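Urolberg Releases Protar Window and Sink Package for Apartment Kitchens

For immediate release, 11th April

Urolberg, a supplier of fitted components for multi-unit housing, has released Protar, a package of window frames, sinks and sealing parts for kitchen refits in occupied buildings. Orders from contractors are open now. First deliveries are set for July.

Protar covers the parts of a kitchen that most often need to be measured twice: the window opening and the sink cutout. Both are supplied from one schedule, with one set of drawings and one part number list. Frame sizes are held in 10 standard widths. Openings that fall between two widths are closed with a packer strip supplied in the same finish as the frame.

The frames come in 27 finishes, including dark brown and navy blue. Finishes can be mixed within one order at no added charge, provided each frame is a single color. Glazing is ordered separately as clear or opaque.
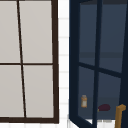
Dark brown and navy-blue frames with white wall tile between them.

Each frame is shipped assembled, with the crossbars fixed at the factory. The installer sets the frame on two leveling blocks, checks the diagonals, and fixes through the side members before sealing. Foam must not be used as the only means of support. The full fixing pattern is given in the installation manual, along with the minimum distance from a fixing to the edge of the masonry.

Sealant must be applied to a clean, dry surface. On tiled walls the joint is made to the face of the tile and never to the grout line. Cut tiles next to the frame should be bedded fully — a hollow edge tile will crack when the joint is tooled. 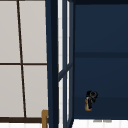 Four pale gray panes, with the brown rail closing off the lower row.

The package was tried out in a refit of 43 apartments at Lendov, where residents stayed in place during the work. The contractor, Yagi, replaced the window and sink in each kitchen in a single visit.

"The main gain was in the paperwork," said Fiona Ogilvie, product manager at Urolberg. "The site team had one delivery per apartment and one sheet to sign. Before that they were matching frames from one supplier to sinks from another, and the dates did not line up."

Sinks in the package are single-basin units with a flat rim. A paper cutout template is packed with every sink. Countertops in stone should be cut at the fabricator's shop where access allows, and the cut edge sealed before the sink is set.

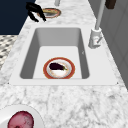
Care and Warranty

Protar sinks should be cleaned with a soft cloth and mild dish soap. Scouring powder and steel wool will dull the surface and are excluded from the warranty. The joint between rim and countertop should be checked once a year and resealed if it has pulled away.
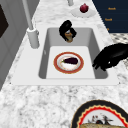 Single-basin sink with a flat white rim, set in a speckled marble countertop.

Frames and sinks carry a 10-year warranty against defects in material. Seals and packer strips are covered for 3 years. Claims require the part number and the signed delivery sheet.

Drawings, finish samples and the installation manual are available to contractors on request from the Urolberg trade desk. Press inquiries should be addressed to Fiona Ogilvie at the same office.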